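Candon Arm and Flurby Simulator: Set-up Guide
Section 8. Showing the system to visitors

8.1 Before you agree to a demonstration

This section covers open days, school visits, trade visits and anything else where people who do not work with the arm will stand and watch it. It applies to the Candon arm with the two-finger gripper, to the Flurby simulator, and to both running side by side. It replaces the loose sheet supplied with earlier units.

A demonstration proves very little. It shows that one task, on one bench, went one way while people were looking. Visitors tend to leave with a much bigger idea than that, and the person at the controls is usually the cause. Please read 8.5 before you write your talk.

Do not offer a demonstration of any task the arm has not done on your own bench, with your own objects, that same week. The sales film does not count.

8.2 Choosing what to show

1. Pick one task from the kitchen set. Lifting a long-handled utensil is a fair choice. Pouring is not, whatever the brochure suggests.
2. Run the task 64 times in Flurby with the objects placed at random. Use the "Scatter" setting, and leave "Assist" switched off.
3. Write down the number of clean lifts. A clean lift is one where the utensil rises and stays between the fingers until the arm is told to let go. A utensil that is nudged, leans on a finger or gets dragged along the worktop is a miss.
4. Run the same task on the real arm. Write that number down too, on the same sheet.
5. If the two numbers are far apart, show the task on the real arm or leave it out. Do not show the better of the two.

Note: "Assist" makes the object stick to the fingers once they are close enough. It was put in for testing arm movements. It makes every gripper look brilliant and it has misled a good many visitors, including some who went on to place orders.

Note: Flurby's success counter scores a lift as soon as the object leaves the surface. It does not check what happens next. Count by eye.

8.3 Setting up the room

1. Stand the bench away from the wall so that the cable run can be reached from behind.
2. Fix the barrier 700 mm beyond the arm's full reach on every side open to visitors. Measure from the fingertips with the arm stretched out, not from the edge of the bench.
3. Put the stop button where the operator can hit it without looking. Fit the second stop button at the opposite end of the barrier, with a member of staff beside it.
4. Clear the bench of everything that plays no part in the task.
5. Place the simulator screen so that visitors can see it and the real arm together. A screen in the next room invites people to believe it shows the arm.
6. Label the screen SIMULATION in letters that can be read from the back row. The small label in the corner of the Flurby window is not enough.
7. Switch on and run the full self-check. It takes 90 seconds. Let it finish even if people are waiting.

Caution: The fingers can close on a hand. The force limit protects the motor. It was not designed to protect people and must not be described as a safety feature.

Caution: Do not let a visitor pass an object to the gripper. Some operators do this to warm up an audience. Units found to have been used this way will not be repaired under the Boltska service plan.

8.4 Running the demonstration

1. Tell visitors how the arm is being controlled before it moves. If a person is steering it, say so. If it is repeating a recorded path, say so. Only use the word "automatic" when no one is steering and no path has been recorded for that task.
2. Start in the simulator. Turn on the gripper view, then move the utensil to a fresh spot in front of the visitors.
3. Bring the gripper up to the handle with the fingers open. Pause with one finger on either side.
4. Explain what the software knows at this stage. In Flurby it is handed the exact position of the utensil. The real arm has to work it out from a camera, and it can be wrong.
5. Close the fingers and lift. Hold until you have counted to ten.
6. Repeat on the real arm with a real utensil. Let a visitor say where on the bench it should go, and have a member of staff put it there.
7. If the lift fails, leave it failed. Do not reset the bench quickly and carry on talking. Say what went wrong if you know, or that you do not know.
8. Do the task at least three times. A single go tells visitors nothing.

Note: Patches with stepped edges may show up on objects and worktops in the gripper view. This is a drawing fault at the lower shadow settings. Raising "Shadow detail" to High will usually tidy them up but slows the picture. We suggest leaving the setting alone. A view that looks like a simulation is less likely to be taken for something else.

Note: The worktop pattern in Flurby is a picture laid on a flat sheet. Choosing marble or wood changes the look and has no effect on grip or friction. Visitors often ask about this and are often told otherwise. To change friction, use the Surface page, setting 117.

8.5 What to say, and what to leave out

The Jalali kit sheet says that skills learned in the simulator "carry straight over" to the arm. Please do not repeat this. In our own workshop some skills carried over, some needed days of extra work and a few never worked on the bench at all. The thin handles were the worst. They turned in the fingers, which the simulated ones hardly ever did.

You may say:
- how many times your own arm did this task, out of how many tries
- what was fixed in place to help it
- how long the set-up took, including the parts that went badly

Do not say:
- that the arm "understands" the task
- that it will be ready for home kitchens by any given year
- that a failed lift was unusual, unless your sheet from 8.2 shows that it was

Keep the sheet on the bench. If a visitor asks to see it, hand it over. If you would be unhappy for them to read it, the demonstration should not be going ahead.

8.6 After the visitors have gone

1. Open the fingers fully and park the arm.
2. Save the Flurby session under the date and the name of the task. Save the failed runs as well as the good ones.
3. Add the day's tries to your sheet.
4. Check the finger pads for nicks. Replace them in pairs.
5. Turn off the power at the wall. The switch on the control box leaves the fans and the camera running.

8.7 Common faults on the day

The gripper stops short of the handle.
The finger length in Flurby does not match the fingers fitted. Open the Tool page and choose the right set. Do not correct it by moving the utensil.

The utensil shakes once it is held in the simulator.
The step time is too long. Halve it. If the shaking goes on, lower the closing force a little at a time.

The real arm lifts well in the morning and badly in the afternoon.
Check the light first. Sun on the bench upsets the camera far more than the data sheet admits. Draw the blinds and run the self-check again.

The gripper view is black.
The view has been pushed inside another object, most often a box near the arm. Reset the view from the Window menu.

Section 8 last changed March.

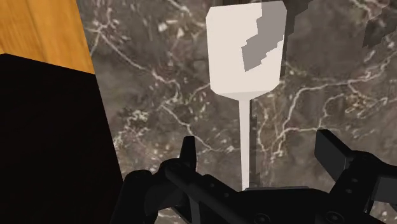 Fig. 8-1. Flurby gripper view, marble worktop: spatula-like utensil with one finger either side of the handle (simulation).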